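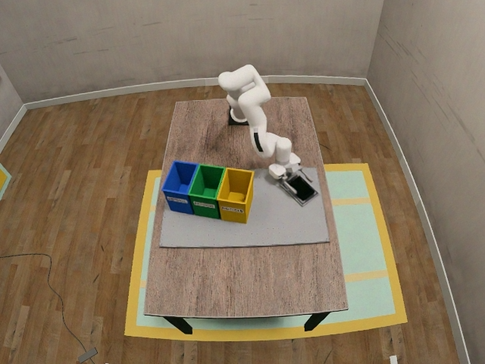 Joelle Karaki wanted to know, when I sent round the draft of these notes, why a talk on log retention needed half an hour when the whole thing could be a sticky note saying "delete more." Fair. I have kept her remark as the opening because it gets a laugh from the people who pay the bill and a hurt look from everyone else.

OPENING (keep it under two minutes)

Say hello. Say which team. Do not do the bit about lumberjacks again, it died in October and it will die here.

Ask for hands: who has looked at a log line older than a month? Wait. There will be one hand, and it will belong to someone in audit. Thank them. Then ask who has paid to store one. Let the pause run.

WHERE WE WERE

Narncombe is our billing service, for anyone who joined lately. Every request wrote a line when it came in, a line when it went out, and a line in between to say it was still thinking. All of it went to the central log store at full price, forever. "Forever" was the default. I went looking for the person who picked it and the commit was mine, so we move on quickly.

By the spring we had about 3000 log groups across the accounts. A good many belonged to services that had been switched off. Kartha was retired two summers ago and still had a tidy set of groups, all empty, all named with great care.

Slow down here. People like to take a picture of the slide with the graph. Let them.

WHAT WE TRIED FIRST

We sent an email asking teams to set a retention period. I will read out the replies if there is time, which will not take long.

Then a dashboard. The dashboard was lovely. It had its own logs.

Then a wiki page with a table where each team could fill in an owner and a number of days. Mỹ Khương filled in her row within the hour and put a polite note in the margin asking if the other rows were broken.

WHAT WORKED

One scheduled job, 65 lines of script including the comments. It runs at 4 in the morning, lists every log group, and looks for a retention tag. If the tag is there, it sets the number of days to match. If the tag is missing, the group gets the short default and the owning channel gets a message.

Key point, say it twice: the message goes out before the change, with a two-week gap. The first version did both at once. We had a very lively afternoon in the Huvwood channel.

Mention that shortening retention does delete the older lines, and that no button brings them back. Somebody will ask if there is a button.

Audit logs live in a separate account and the job has no rights there at all. I would not trust a skip list with that, having met the person who would be editing the skip list.

DEMO (or the recording, if the wifi is what it was last time)

Open the terminal. Make the font bigger. No, bigger.
Run the job in dry-run mode against the sandbox.
Point at the summary at the bottom and skip the scrolling part.
Show a group with no tag, add the tag, run again.
If it fails, say "as expected" and go to the recording.

THE BIT ABOUT LOG LEVELS

Retention fixed the storage. It did nothing for the cost of taking the lines in, and that was the larger half of the bill – I found this out in a meeting, standing up.

So: debug is off in production unless you turn it on by flag, and the flag turns itself off after an hour. Successful health checks are sampled, one line kept in every 1000. Failed ones are all kept. We had two complaints about this, both from the same person, who has since come round or stopped talking to me.

Errors should say what went wrong. Show the Nirnondale slide, where the most common error message for a year was "error." Nirnondale people may be in the room. Be nice, they fixed it.

LIKELY QUESTIONS

Does it work across regions? Yes, it loops over a list. The list is in the repo and it is currently right.

What if my team needs a longer period? Set the tag. You don't need a ticket or my blessing.

Can we get the old Kartha logs? There were none. See above, empty groups, beautiful names.

Why not buy a tool for this? We priced one. Then have a sip of water.

CLOSE

Put the repo link up and leave it up. Remind them the dry-run flag is on by default and has to be turned off on purpose. Joelle has the clicker and needs it back for the next session.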